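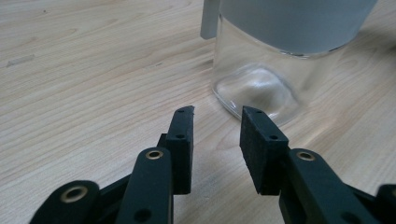
Según Sang-wook Ra, el vidrio siempre compensa el peso, y en una despensa de uso diario habría que dejar el plástico para lo que se transporta. Añade que una tapa con bisagra es cómoda el primer año y después depende de la bisagra.

Recipientes de mesa: vidrio, plástico transparente y superficie de apoyo
Por Joon-young Kang | Octubre
Tiempo de lectura: 5 min
18 veces compartido | 6 comentarios

La revisión de recipientes de Latcombe se limita a tres elementos: un recipiente de vidrio, uno de plástico transparente con tapa abatible y el tablero de madera clara sobre el que se apoyan. Los criterios de uso y limpieza son los de la hoja interna 232, con las correcciones de este otoño. No se incluyen precios ni proveedores.

1. Vidrio cilíndrico

Cuerpo cilíndrico con el borde inferior redondeado y base gruesa. La zona baja es transparente y deja ver la veta de la madera a través de la pared; por encima hay una banda opaca de tono blanco grisáceo. El grosor de la base se aprecia en el reflejo y en un ligero matiz verdoso del canto.

En recipientes de esta clase conviene distinguir entre capacidad nominal y capacidad útil. La nominal se mide a ras de boca. La útil se fija por debajo, a la altura que permite verter o introducir una cuchara sin desbordar. En nuestras fichas, un cilindro de 700 ml nominales no se llena nunca hasta el borde, y el nivel de trabajo se marca por fuera con cinta. El rotulador al agua se borra con la condensación y se ha retirado del procedimiento.

Lavado: esponja blanda y detergente neutro. Secado boca abajo sobre rejilla. Sobre paño, el aire interior no circula y queda un cerco en la boca. Antes de guardar se pasa el dedo por todo el canto. Una muesca, aunque sea pequeña, retira la pieza del servicio.

El vidrio grueso tolera mal los saltos de temperatura. Una pieza que sale del frigorífico espera en la mesa antes de recibir agua caliente.

2. Plástico transparente con tapa abatible

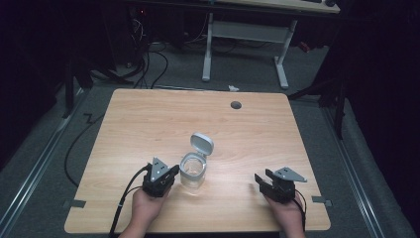

Fotografía: Archivo Tallcombe

Cuerpo pequeño de planta cuadrada, con esquinas algo redondeadas. Tapa gris levantada hacia el lado opuesto de la mesa. El material deja ver la veta a través de las paredes, lo que facilita controlar el nivel sin abrir.

La planta cuadrada aprovecha mejor el estante que la circular: los recipientes se tocan por las caras y no quedan huecos entre ellos. A cambio, el contenido en polvo se apelmaza en las esquinas. Para café molido, harina o sal fina se prefiere el cilindro. Para pasta corta, legumbre o frutos secos, el cuadrado no da problemas.

La tapa abatible tiene la ventaja de no separarse del cuerpo. No hay que buscar dónde dejarla y no se mezcla con las de otros tamaños. El punto débil es la línea de giro, donde se acumulan migas y grasa. Limpieza con cepillo estrecho, tapa abierta del todo, aclarado por ambos lados. Si después del secado la tapa no cierra en todo el perímetro, se repite el cepillado antes de dar la pieza por defectuosa.

La prueba de cierre se hace con 200 g de arroz. Se llena, se cierra, se tumba el recipiente sobre cada una de las caras laterales y se espera. Ningún grano debe salir. Es una prueba de retención de sólidos y no dice nada sobre estanqueidad a líquidos ni sobre paso de humedad, que requieren otro ensayo. En la versión anterior de la hoja las dos cosas aparecían bajo el mismo epígrafe y hubo confusiones.

El plástico se raya con estropajo verde. Las rayas no afectan a la función, pero retienen color (tomate, cúrcuma) y restan visibilidad. Bicarbonato en pasta, paño de algodón, sin presión.

Etiquetado: en la cara frontal, nunca en la tapa. Una etiqueta en la tapa no se lee con el recipiente abierto ni con otro apilado encima.

3. Tablero

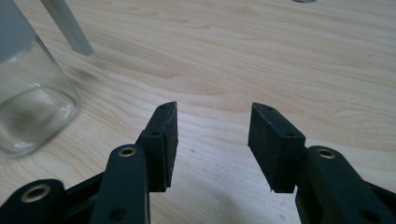 Departamento de Envases y Superficies, Latcombe

Madera clara. El tono pálido sirve de fondo neutro para los recipientes y hace visibles los restos de producto oscuro, que sobre un tablero negro pasan inadvertidos. Con harina o azúcar ocurre lo contrario y hay que mirar la superficie con luz rasante.

Mantenimiento del tablero:

Paño de microfibra apenas humedecido, siempre en el sentido de la veta. Segunda pasada en seco.

No apoyar vidrio recién lavado sin secar la base. El agua atrapada bajo un fondo plano deja un aro, y en madera con acabado desgastado el aro no sale con jabón.

Marcas blanquecinas superficiales, como la pequeña que se ve cerca del borde izquierdo en la primera foto: probar primero con goma blanda. Si no cede, paño con unas gotas de Orkard y esperar a la mañana siguiente. La lija de grano 400 queda para el final, y solo en madera maciza.

No arrastrar recipientes. Se levantan, se limpia debajo y se vuelven a colocar.

El esquema de colocación sobre la mesa sigue pendiente. La propuesta vigente deja el vidrio hacia el centro y los recipientes con bisagra con espacio libre por detrás, de modo que la tapa pueda abrirse entera. Falta cerrar las distancias mínimas y decidir si el bote Kong entra en esta serie o pasa a la de tapa roscada.

Correcciones a la ficha: antes de fin de mes, indicando número de apartado.

6 comentarios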